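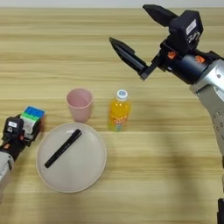 Nusrat Satti wrote to us in December that her site had lost a whole shift to a gripper that closed 2 mm off center, and asked why no supplier puts its setup procedure where a buyer can read it before signing. We had no good answer, so the procedure went on this page, next to the usual company details.

About Skullico

Skullico sets up, maintains and repairs two-arm tabletop cells. We do not build arms and we do not sell them. A cell reaches us after the purchase, when it has to be bolted down, zeroed and made to do the same thing on each shift, or later, when it has stopped doing so. There are 16 of us. Nine work on cells full time, and the rest handle parts, scheduling and the phone.

The company was started by Eduard Beneš, who had spent years repairing wrist joints under contract and kept seeing the same faults come back. Most of them traced to setup: a cable loop left too tight, a finger screw put in without threadlocker, a zero position taken before the joints had warmed up. The written procedure grew out of his repair notes. It is now at revision 9.

How we set up a cell

Both arms are mounted and torqued first, then left powered for an hour before any zero is taken. Each joint is driven to its stop and back, and the offset is written to the controller and to the paper sheet that stays with the cell. Cable slack is checked with the arm at full reach and again with the wrist folded. If the loop pulls flat in either position, it is rerouted before work goes on.

Grippers are done next. We measure the opening at the fingertips, close on a gauge block, and compare left finger travel with right finger travel. A difference of more than half a millimeter means the gripper comes off and is reset on the bench.

After that the cell handles ordinary things. A gauge block has square faces and does not roll, so it says little about how a grip will hold on a curved wall or a small edge. 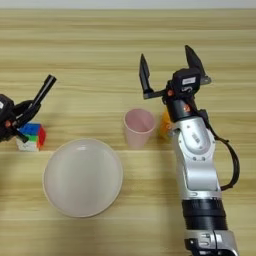

Two-arm cell with plate, cup and puzzle cube on the table.

The handling check is run from a printed list. Each arm is taken through approach, close, lift, hold and release, and a hold is timed at two heights. Slips are logged by arm and by object. We look for a pattern on one side, which usually points to finger alignment or a worn pad. Slips spread evenly over both sides tend to be a force setting.

Lighting is left as the customer will have it. Shadows from the arms move across the table as they work, and a camera tuned under our lamps will need tuning again on site. 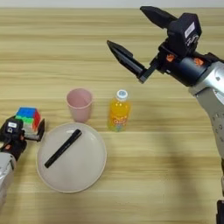
Once the list is complete, the sheet is signed by the technician who did the work and by a second one who did not. Both names stay on it. When a cell comes back for repair we pull that sheet before opening anything, and the joint offsets are read again and compared line by line.

Service and repair

Service visits follow operating hours, and the interval is agreed when the cell is handed over. A standard visit covers finger pads, wrist play, connector seating, brake hold and a fresh zero. Wrist joints are swapped on site where we hold a matching unit. The removed joint goes back to our bench, is stripped, and is returned to stock or scrapped. We do not refit a joint with visible wear on the output bearing.

To date we have 694 signed sheets on file. Customers can request a copy of their own at any time, including for cells that have since changed hands.

Who we work with

Finger blanks and pads are cut for us by Du Plessis. Weltside carries cells and spare arms in both directions. Job records are kept in Zokero, and customers with a service agreement have a read-only login.

Contact

For a new setup, send the arm model, gripper model, table dimensions and a list of the objects to be handled. For a repair, send the serial number of the affected arm and the last error code, and leave the cell powered down with the brakes on. Please do not re-zero the arm before we have seen it.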